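3.2 Finger and linkage construction

The hand-held gripper was built in the shared workshop at Pangilinan, on the same bench used for the base plate and the wrist mount. All structural parts of the hand were printed on the workshop's own machine in a dark green filament that was already on the shelf. We did not select the colour for any optical reason, although it later helped when the fingers had to be separated from a pale work surface in the recorded video.

Each finger is a rectangular block carried on a short linkage. The blocks went through four versions. The first two, drawn by Sorin Jitaru, were hollow and flexed near the tip when the handle was squeezed hard. The third was solid but too heavy at the front, and the operators complained of a sore wrist by the end of a session. The version reported here is solid at the tip and hollow behind it, with small holes in the top face so that pads or guards can be fastened without reprinting the whole part.

The pivots gave more trouble than the fingers. In the early versions a steel screw ran directly in the printed hole, and the hole wore oval. Play at the fingertip grew until the two jaws no longer met squarely. Octavian Pîrvu suggested setting a metal ring into the joint, and we did this for the current hand. The rings were pressed in with a soldering iron and a flat plate, then checked by hand for free movement. Two joints came out tilted and had to be printed again.

3.3 Gripping pads

Bare printed plastic slips on smooth objects, so a layer of padding was added to the inner face of the fingers. We tried three materials: a ribbed rubber mat sold by Drandis, a foam tape from Rokex, and a cloth tape found in the workshop drawer. The rubber mat held best but was thick enough to reduce the useful opening. The foam tape compressed unevenly and was dropped after the first afternoon. Most of the sessions were done with the cloth tape.

Padding was replaced when an operator reported slipping. Sayaka Nagano kept the bench log and wrote down each replacement with the number of grasps since the last one. The shortest interval was 17 grasps, on a pad applied over dust, and the longest was 90. Over the whole build period the log holds 3937 grasps. We did not try to separate wear caused by the objects from wear caused by the operators, who differed a good deal in how hard they squeezed.

Failure of the padding nearly always started at an edge. Once a corner lifted, the strip caught on the next object and peeled further. Wrapping the tape around to the back of the finger delayed this but made the finger wider, and small parts could no longer be picked out of a tray. Rounding the edges of the block with a file was cheaper and worked almost as well.

Figure 2 shows the hand with the jaws open, from the viewpoint of the camera carried on the tool. The same viewpoint was used for all video described in Section 4. 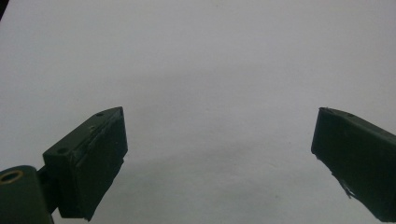

Figure 2. Gripper fingers in the open position over a plain light surface. A brass-coloured ring is set into the joint at lower left, and a frayed strip hangs from the edge of the right finger.

From this viewpoint the left finger looks larger than the right. Anca Sandu's tracking script first assumed equal finger size in the picture and placed the midpoint of the gap too far to one side. The script now reads a separate scale for each finger, measured once after assembly and again after any joint is taken apart.

Loose padding also affected the tracking. A hanging strip changes the outline of the jaw, and the script sometimes took it for a thin object held at the edge. We handled this by masking a narrow band along each inner face. The mask hides some real contacts, mostly with wire and string, and these were labelled by hand by Loukia Karras.

A full set of printed parts takes one night on the workshop machine, and fitting the rings and pads takes a further 80 minutes. The part files and the bench log are kept with the Caline project records.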